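Progress report to Sodero, Poltomside handling study
Aug 25, 2021

Dear all,

It has been a busy stretch since our June letter, and I am glad to say the grasping work has moved along nicely. We now have 2,922 recorded grasps, and Lieven Van Beek has gone patiently through the lot — twice, bless him — marking where the grip was good and where it drifted. The wrist view has proved much more useful than the overhead one for judging the last few centimetres, particularly when parts stand close together in their packing.

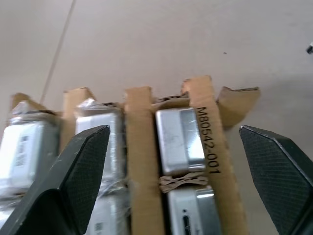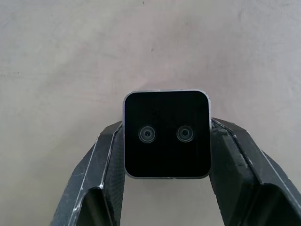 Wrist views: metal-cased units in a divided box (first) and a small black device held between the fingers (second).

Clear plastic wrapping is still our chief worry, as the glare upsets the depth estimate, and retraining on wrapped parts takes up to 45 hours a go. Segers has kindly lent us time on their machines, so we hope to fit in 3 more rounds before the Gullari visit. I should also like to ask, if I may, whether the remaining travel money could go towards spare finger pads.

With warm thanks as ever,
The Poltomside team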